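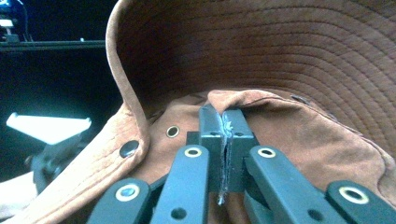 Bucket hat

A bucket hat is a soft cloth hat with a brim that slopes down all the way around. I've been wearing them for years and keeping notes on them for almost as long, so this entry is longer than it probably needs to be (you're welcome to skip to the part on cleaning, which is what most people write to me about).

Parts

The crown is the bit your head goes in. On most bucket hats it's a round or oval top piece sewn to a side band, and it's usually unlined or lined with something thin, so you can squash the whole thing into a coat pocket and it mostly forgives you. The brim is joined on at a seam that runs around the base of the crown. On a lot of hats you'll see rows and rows of stitching going around the brim in rings, and I love those! They stiffen the cloth so the brim keeps a curve instead of flopping into your eyes. The closer the rows, the firmer the brim, generally speaking.

Then there are the eyelets, the little metal-rimmed holes in the crown. They let some air in. Brass is common and so is painted metal, and cheap hats sometimes have stitched holes with no metal at all, which work fine too.

Some brims have snaps. You fold the side of the brim up and fasten it against the crown, and now you've got something closer to a bush hat. I wear mine snapped on the left when I'm driving, down when I'm walking.

Materials

Cotton canvas and denim are the everyday ones. There's also nylon for rain, wool for winter, terry cloth for the beach (bring a spare), and suede or one of the many suede-like fabrics. Real suede is leather with a brushed nap. The look-alikes are mostly woven or knitted polyester with a fuzzy finish, and from across a room I can't always tell which is which. Napped cloth changes shade depending on which way you stroke it and how the light falls, so a tan hat can look like two different hats by lunchtime.

Wear and sizing

Measure just above the ears. If you're between sizes go up, and tuck a strip of felt behind the sweatband. My old one from Posham was a size too small and I wore it anyway for a whole March, with a red line across my forehead to show for it.

Cleaning

Canvas goes in cold water with mild soap. Reshape it over a bowl and let it air dry. Suede is fussier: a soft brush, always in one direction, and a clean pencil eraser for shiny spots. Please don't put real suede in the washing machine. I did that with a hat I'd bought in Fovdale and it came out like a dog chew. The polyester kind can often be washed, but read the label first.

Storing

Crown down on a shelf, brim up, nothing on top. If the brim has picked up a bend, a little steam from a kettle and your fingers will usually get most of it out (keep the steam well back from suede).

See also: Boonie hat, Cloche, Sun hat

Last edited Nov 25, 2018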